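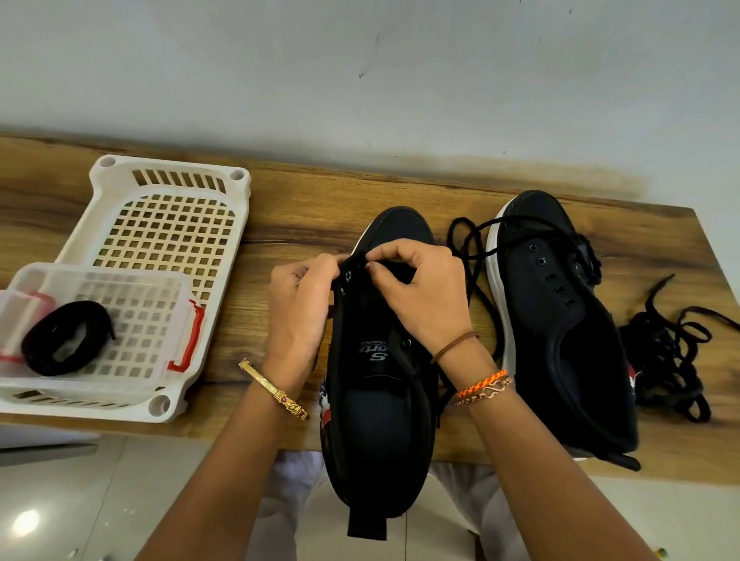 Laces going into the black sneakers.

I have been trying to pray in the mornings again. I say "again" because I have started this habit more times than I would like to admit, usually in January, and usually with a new notebook that I feel guilty about by the time the snow melts. This round began in April, for no special reason, at the kitchen table at Gandley Street with the coffee going and the radiator knocking away like it had somewhere to be.

What I settled on was one psalm a day, read out loud, even if I am whispering so the house stays asleep. I'm 21 psalms in. Psalm 13 is so short I read it twice, and Psalm 18 is so long that my oatmeal got a skin on it – I ate it anyway. Some mornings a line stays with me all the way to work, and some mornings I close the book and couldn't tell you one word of what I read. I used to count those second ones as failures. Lately I just say thank you and go find my keys.

Our small group at Walczak Chapel has been talking about this very thing, and I came away comforted by how many of us drift off in the middle of the Lord's Prayer (I make it as far as the daily bread and then I'm planning lunch!). One woman told us she keeps a scrap of paper next to her Bible and writes down whatever pops into her head, the dentist, the gas bill, all of it, and then she prays through the scrap. I have stolen that idea completely. My list this morning had 2 things on it, a phone call I've been putting off and a friend who is waiting on test results, and I stayed with the friend a good long while.

I'm hoping to reach Psalm 100 before the summer picnic, since it's the one my grandmother had us say before Sunday dinner, all of us standing behind our chairs. If you're reading along, tomorrow is Psalm 22, and I'm going to put the kettle on early for that one.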